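[multby-fold] Re: Wet-folding, sizing, and whether any of us should be allowed near a brush

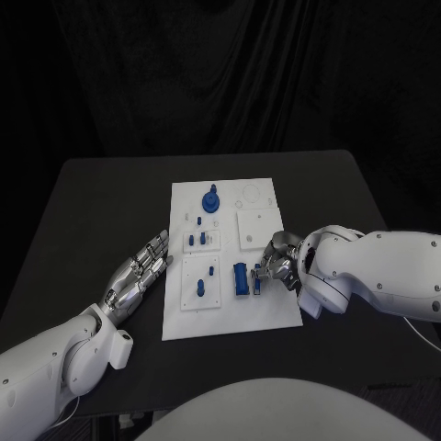

Multby, 31 Jan 2021

Hi all,

Catching up on the list after two weeks of ignoring it, and I see the methylcellulose argument has come round again like a comet. I'll put my answers under Kwadwo's points and then go on too long about the elephant.

Kwadwo Amissah wrote:
> I have now tried sizing the big sheets with the paste at the strength
> in the club handout and they come off the glass like roof tiles. Is
> the handout wrong or am I? Also, how long is everybody leaving them?
> Mine were on overnight and half the day after.

The handout is wrong. I say this as the person who typed the handout. The proportion in it was copied from my notes, and my notes were for a bookbinding paste I made once and regretted. For folding you want it a good deal thinner, so that it runs off the brush instead of sitting there thinking about it. If it looks like hair gel, add water. If it looks like something you would be embarrassed to charge money for, you're there.

Overnight is fine. Leaving it longer doesn't hurt anything except your ability to use the window, or whatever sheet of glass you've taken over. I use the shower door, which has done wonders for my reputation at home.

> Second thing. I wet the paper before the first crease, as Mariama
> showed us, and the first crease then went fuzzy and tore at the
> corner by step 7. Do I start dry?

Yes, start dry, at least until you know the model. Put in all your reference creases dry, on a hard surface, with a fingernail or a bone folder. Then dampen. What I did at the April meeting was show off, and I'd done that model so many times I could have folded it in a car wash. Please don't learn from what I do at meetings.

The tear at the corner is almost always too much water in one place. A spray bottle held too close makes a puddle, the puddle finds the point where four creases meet, and that's your elephant's ear gone. Use a barely damp cloth and wipe toward the edges. The paper should feel like a leather glove that was left in a cold hallway. If it's shiny, put it down and go make coffee.

> Third, does anyone still rate the Flostusach paper? The shop in town
> wants 300 for the full roll and I don't want to be stuck with it.

I bought a roll of the Flostusach when they first stocked it and I'm still folding my way toward the cardboard tube. It's a decent paper for animals with thick legs. It takes water well and it dries hard. It will not do insects. I tried a beetle and got something closer to a handbag. If you only want a few sheets, come and cut some off mine, and spare yourself the conversation with the man in the shop about how it's an investment.

For anything with thin points I've gone over to Filtex, which is thinner and a bit nasty to the touch but forgives you. It has a grain, though, whatever it says on the wrapper. Tear a scrap both ways and see which one goes straight. Fold your longest points along that direction if you have the choice, and if you don't, swear quietly.

Now, the elephant. Several of you asked off list how I got the forehead round, and the dull answer is masking tape. Fold to the end of the collapse, dampen the head only, shape it over your thumb, and tape it where you want it. Low-tack tape, and stick it to your sleeve first to take the edge off or it'll bring the surface of the paper up with it. Leave it until the next day. I know you want to look after an hour. I looked after an hour, and that is why the first one is facing the wall.

The trunk I leave until last and wet again separately. Twist it a little more than you want, as it relaxes. The tail can be whatever you have the patience for by then.

Some other bits while I'm here:

The diagrams from the old newsletter have step 8 printed before step 7, which explains a lot of what people brought in. Swap them. The sink fold goes in after the squash.

Whoever has my copy of the blue box-pleating book, I'm not angry, I'd just like it back before it's been wet-folded itself.

I did send Man the revised handout for the web page, and then found that it still said "boil for 30." Thirty what, I didn't say. Don't boil it at all. Sprinkle the powder onto hot water, stir, then add cold and leave it in the fridge until it goes clear. Label the jar. I have eaten breakfast with a person who didn't label the jar.

Kwadwo, bring the roof tiles along when we next get a room. You can soak the paste out of them in the bath and start over — the paper won't mind much, and I'd like to see how stiff they got, for science and also for laughing.

Has anyone tried sizing only one side? I keep reading that it stops the curl and I keep not believing it.

Mariama

--
Mariama Darko
multby-fold list. To leave, send a blank message with "unsubscribe" as the subject. Sending it to the whole list does not work, as several of you have shown.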